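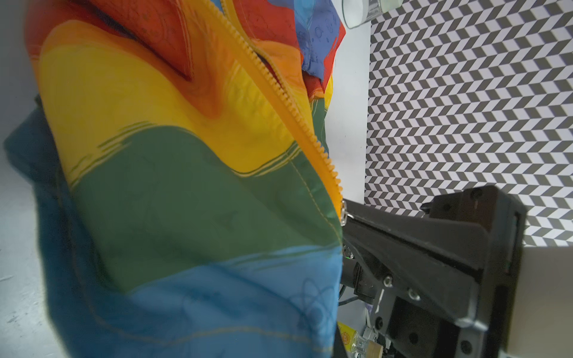
Rainbow jacket, orange-yellow plastic zipper with silver pull

List,

Replying to the zipper question from Friday, quoted here because the archive has been dropping the first message of some threads.

> I have a child's rain shell from Fladside with a molded plastic zipper
> that sticks on the way up. The teeth look fine. The slider stops two
> inches or so above the bottom and I have to work it back and forth.
> Can the slider be replaced without taking out the whole zipper? And
> is there any point in waxing plastic teeth? I was told wax is for
> metal only.

Taking these in order.

1. Slider replacement. Yes, on a molded zipper, provided the tape is sound at the top. Remove the top stop on one side with end nippers, run the old slider off, run the new one on, and fit a new stop. You do not need to open the seam. Read the size from the back of the old slider before ordering. A 5 is common on light jackets, but a 5 for coil will not run on molded teeth even though the number matches. Nakesero sells the molded type singly. Their part 219 is the locking version and it is the one I use.

2. Wax. It works on plastic. Use plain paraffin or a zipper stick, rub it on the outer face of the teeth only, run the slider 13 times or so, and wipe off what is left. Do not use oil. It migrates into the tape and leaves a dark line on light colors.

3. Sticking at one fixed height. Before buying anything, check the tape at that point. On thin synthetic shells the fabric beside the zipper bunches and the slider picks up a fold of it. Lay the jacket flat, close the zipper to just below the spot, and look at the stitching line on both sides. If the topstitching has let go, the facing will wander into the slider no matter which slider you fit. Resew that length with polyester thread, 2 mm from the original line, and use a zipper foot. Pins leave permanent holes in coated fabric, so use clips.

On printed shells, match the thread to the zipper tape. The print changes color several times down the front and no single thread will match all of it. Contrasting stitching is also acceptable and is easier to inspect later.

The Testa sliders mentioned in January are still out of stock. Finari has a substitute, but the body is wider and I have not tried it on a child's size.

If the original poster can send the number off the slider back, I can say which part fits.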